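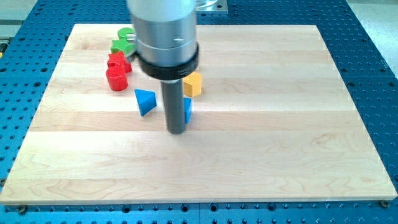

**Subject:** Re: [skatstead-neighbors] The Virág building and the back taxes

Hello all,

I meant to answer this the same evening it came through, and then my sister called, and then it was bedtime, so forgive me for being slow. I've copied in the part of Savvas's message I'm replying to so that those of you who joined the list recently don't have to go digging.

> On May 5, 2022, Savvas Vasilakis wrote:
>
> I went by the county office this morning and asked for the balance on the old Virág bakery. They printed it for me at the counter: $2,729 including interest. The clerk told me it hasn't been transferred to anybody yet and that the family can still pay it off in installments if they sign up before the deadline. She couldn't tell me whether they have been in touch.
>
> Does anyone have a current address for the daughter? The letters are going to the building itself, and I can see them through the mail slot, a whole drift of them.
>
> Also, somebody mentioned that Irkus had made an offer on the place. Is that true or just talk?
>
> Savvas

Savvas, thank you so much for going down there. I know what the parking is like! And I'm relieved to see the figure, because I had heard much worse at the laundromat (somebody was saying twenty thousand, which scared me half to death).

On the daughter: I don't have a street address, but I do have a phone number from when she ordered the flowers for her mother's service. It's a couple of years old. I tried it last night and got a recording with just the number read back, no name, so I left a message saying who I was and that it was about the building and nothing bad had happened. If she doesn't call by the weekend I'll try the church in Trernero, where I believe she was married. They were very kind when I was looking for the Dolan boys.

I don't want to put her number on the list for everyone, but Savvas, I'll send it to you separately.

About Irkus, it's partly true. They sent a postcard. They sent one to me too, and to my neighbor on each side, and it's the same card with the address changed, offering a "fair cash price" with no price on it. So I wouldn't call it an offer. I did keep mine, it's on the refrigerator, if anybody wants to see how it's worded. Please, if you have an older person on your block who got one, have a cup of coffee with them and make sure they haven't signed anything.

A few people wrote to me privately asking whether we could just pay the taxes ourselves. We do have the leftover money from the December supper, and it comes to $2,000 even, so we wouldn't be far short. But I'd feel funny doing it before we've spoken with the family. It's their building, and for all I know they have a plan. My husband also pointed out that paying somebody's tax bill doesn't give you any say in what happens next, and I think he's right, though I'd love to hear from anyone who knows more than the two of us.

For the newer folks, the bakery was open for 52 years. I bought my wedding cake there, and every one of my children had their first poppy seed roll at that counter. The upstairs has 2 apartments, both vacant now, and the roof was redone not long before Mrs. Virág took sick. I'd hate to see it sit.

Savvas, one question back to you. Did the clerk say what the down payment would be on the installment plan? If I do reach the daughter, that's the first thing she'll ask me, and I'd like to have it written down by the phone.

I'm home most afternoons if it's easier to call, but let it ring, I'm usually out back with the tomatoes.

Love to all,
Marlene

P.S. Whoever left the blue casserole dish at my house after the potluck, it's washed and on the porch.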